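Reusable Cups in the Student Cafeteria: Use, Loss and Return

Project report, Ledow College, Course 1002
Submitted 8 March 2018

1. Background

The cafeteria on the ground floor of the Arnik building sells hot drinks in paper cups with plastic lids. In January the kitchen agreed to let our group run a trial in which customers could borrow a reusable cup instead. The cups were bought secondhand or donated, so they did not match. We wanted to find out how many people would take one, how many cups would come back, and what customers liked or disliked about them.

2. Method

We put 162 cups and mugs into use. Each one got a small number on the base in food-safe marker. Customers could ask for a reusable cup at the register at the same price as a paper one. There was no deposit. Used cups went into one of 3 return bins: by the cafeteria exit, in the library lobby, and on the second floor of the Fallahi wing.

The kitchen staff washed the cups with the regular dishes. We collected the numbers from the bins at the end of each day and entered them in a shared spreadsheet. We also handed out a one-page survey at the register and got 275 completed forms back.

The survey asked about size, weight, the handle, how long the drink stayed warm, and whether the person would use a reusable cup again. There was a blank space at the bottom for comments. Forms with only one question answered were left out of the total.

3. Types of cup

We sorted the cups into three groups: ceramic mugs, enamel mugs, and cups without a handle. The handle turned out to matter more to people than the material. 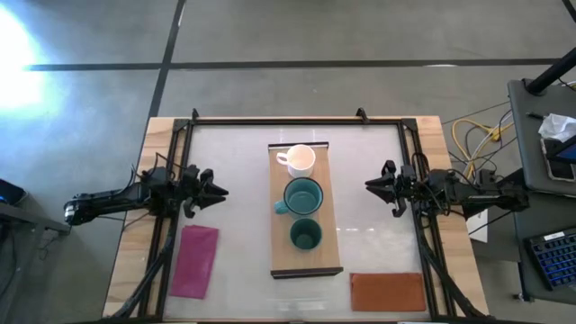
Two mugs with handles and a smaller teal cup with no visible handle.
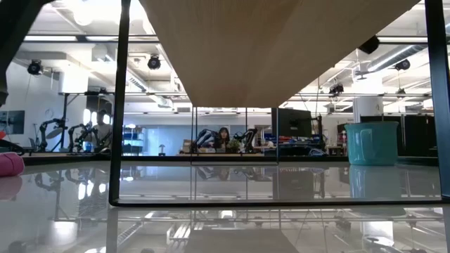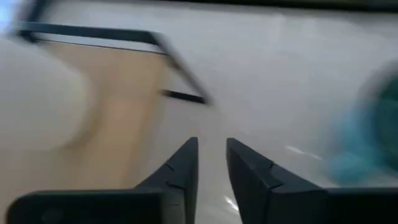 Did customers bring the cups back without a deposit?
Most of them did, but often a day or two late, and the library bin filled up faster than the other two.

4. Results

Ceramic mugs were picked most often in the morning. Several people wrote that they felt more like the mugs they had at home. They were also the heaviest, and the ones most likely to come back chipped. Chipped mugs were taken out of use the same day.

Enamel mugs did well with people who were walking to class. The main complaint was that the rim got too hot with tea or black coffee. Two people asked if the enamel ones could be kept for cold drinks only.

Cups without a handle were the least popular for hot drinks. Some customers used them for water or juice, which we had not planned for. The kitchen liked them because they took up less room in the dish racks.

The missing cups were mostly from the Fallahi wing. There are study rooms on that floor, and cups were left on windowsills and shelves there. We collected these by hand once a week and counted them as late returns.

5. Problems

The marker on the base wore off some of the cups after repeated washing. For the last part of the trial we used Inix labels, which held up better but left glue behind when we took them off. Our spreadsheet has gaps from the days when numbers could not be read.

Lids were the other problem — none of our cups had one, and people going outside usually chose paper for that reason.

6. Suggestions

If the cafeteria continues with this, we suggest adding a bin near the study rooms and buying mugs of one size with handles. A small deposit could be tested for one term, with the register staff asked first, as it would add to their work. The cups still in good condition have been left with the kitchen.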